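In Praise of the Heel of the Loaf

I'd like to say a few words on behalf of the most insulted piece of food in the American kitchen: the end of the bread. You know the one. It sits in the bottom of the bag while everybody reaches past it, and then it goes out with the trash. I did that for most of my life, and I'm here to tell you I was a fool, because the heel is wonderful!

Think about what a heel is. It's mostly crust, and crust is where bread keeps its flavor (the browning, the little bit of bitterness, all of it). We pay extra for crusty bread at the bakery and then we throw out the crustiest slice. When I moved to Eldale I lived 2 blocks from a bakery, and the man behind the counter, Kwesi Korletey, used to hand out the ends of his rye with butter and salt. People who would never touch a heel at home stood there on the sidewalk eating them and asking for another. That converted me on the spot.
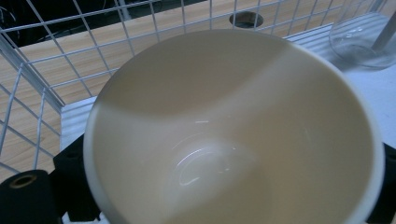
So what should you do with a heel that's already gone hard? Tear it up, pour hot broth over it, and leave it alone for 4 minutes.

That's supper, by the way. Add an egg if you have one, or some grated cheese, or the last spoonful of beans. The crust holds its shape where the soft part of a slice would go to mush, and you get something chewy at the edges and silky in the middle. I've served it to company and been asked for the recipe, which was embarrassing, as there isn't one.

Then there are crumbs. Oh, the crumbs! I keep a bag in the freezer and drop the ends in as they come, white and wheat and rye all together, and when the bag is full I dry them in a low oven and grind them up. Mixed crumbs beat anything in a cardboard can. Fry them in olive oil with garlic and put them on spaghetti, or on roasted broccoli, or – I'm serious about this – on a fried egg.

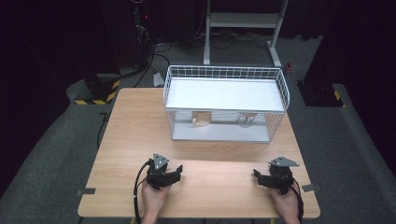 The freezer bag does need a label, or somebody will take it for regular bread and make a very odd sandwich. Mine says ENDS in black marker, and my family has learned to respect it. Raisin bread gets its own bag, because cinnamon in a meatloaf is a mistake I only want to make once. Raisin heels go into bread pudding, and a pudding made from nothing but ends has so much more to chew on than the pale, wobbly kind.

I do hear the objection that heels are dry. Some are! Toast them anyway, crust side down in a buttered pan, and rub the cut side with a tomato in summer or spread it with jam the rest of the year. And if you still don't want yours, my sister-in-law over in Risbridge saves hers for me, and there's plenty of room in my freezer for yours too.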